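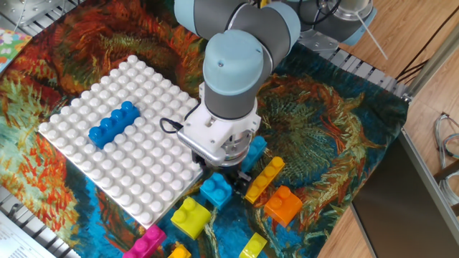 We need people to try to prove us wrong about brick placing.

Last spring our group at Wesirholm ran 800 trials in which a learned policy picked up large toy bricks and pressed them onto a baseplate. The success rate looked great. Prakash Rao then went back through the logs and found that the person who reset the bricks between trials was also the person who scored them. That person knew which version of the policy was running. I don't trust the number, and I was the one scoring.

So we are doing it over, with outsiders. The study is called **Imell** and it runs through September.

**What you would do**

- Lay out loose bricks on the mat before each trial, any way you like. Awkward layouts are welcome.
- Watch the arm work and mark the result on a paper form. You won't be told which policy is running.
- Write down anything that strikes you as a lucky success. We never had a box for that on the old form and we should have.

Each session is two hours. We are looking for 16 people, and each one does almost 100 trials over several visits. If you can only come once, please leave the place for someone else.

**Who can apply**

Anyone over 18 with normal or corrected color vision. No robotics background needed. If you have worked on Feslow or any other project in our lab, you can't take part, sorry. People who think learned robot skills are mostly good demos are very welcome, and a couple of us lean that way too.

**Pay and small print**

You are paid by the session, at the end of the session, whatever the arm does. Safety training comes first and is paid as well. Your forms are stored under a number, and the full set of scores will be posted with the results, including if the old rate falls apart.

**To apply**

Leave a note for Begoña Benítez at the Jurić building front desk with your name, a phone number and the afternoons you have free. She picks by lot from everyone who qualifies.

Posted Tuesday, August 20, 2019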